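Robot club diary, May

Got to the lab at ten to four and the heater was already on, which meant Fikri had beaten me in again. He claims he likes the quiet. I think he likes getting first go at the good chair.

We are now well into the box task. For the benefit of future me, who will have forgotten: two arms, one small mailer box, fold it up and close it. A kid in grade three could do it while eating a sandwich. We have been at it since the end of last term and I have started dreaming in cardboard.

Logged 30 more demos this arvo, which brings us to 493 keepers. Fikri Ismail, our self-appointed Minister for Data, threw out four of mine for "hesitation". I wasn't hesitating, I was thinking. The spreadsheet has no column for thinking.

The trouble is still the lid. The tray part behaves. The lid has its own opinions about where it wants to be, and the little tabs are worse. Push too softly and the whole box skates off across the table, push too hard and you've made a taco. We put new yellow pads on the fingertips last week and they grip a lot better than the old ones, so the skating has mostly stopped. The tacos continue.

Also had a long argument about names. The project has to be called something on the entry form and the shortlist is Hudec and Kondham, neither of which means anything. I voted Hudec because it's shorter to paint on a crate. Fikri abstained, then complained about the result.

Stuck this one in because it's the nicest the bench has looked all month, wallpaper and all: 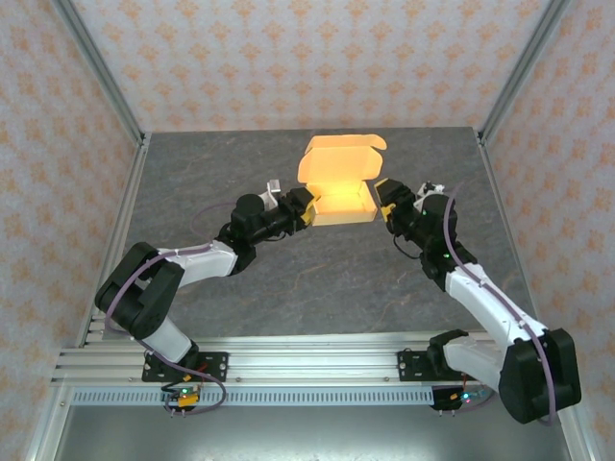 One arm each side of the box, lid up. Purple cables behaving for once.

Ran the new policy five times after that. Two decent closes, one taco, one where the left arm let go early and the right arm carried on as if it hadn't noticed — I've been in group assignments like that. The fifth I'm not writing down.

To do: flat-pack more boxes, find the small hex key, ask about keeping the room past six. Entry form is due before the holidays and we still need a paragraph on "broader impact". Fikri has offered to write it. I've seen his paragraphs, so I'll have a go at it on the bus tomorrow.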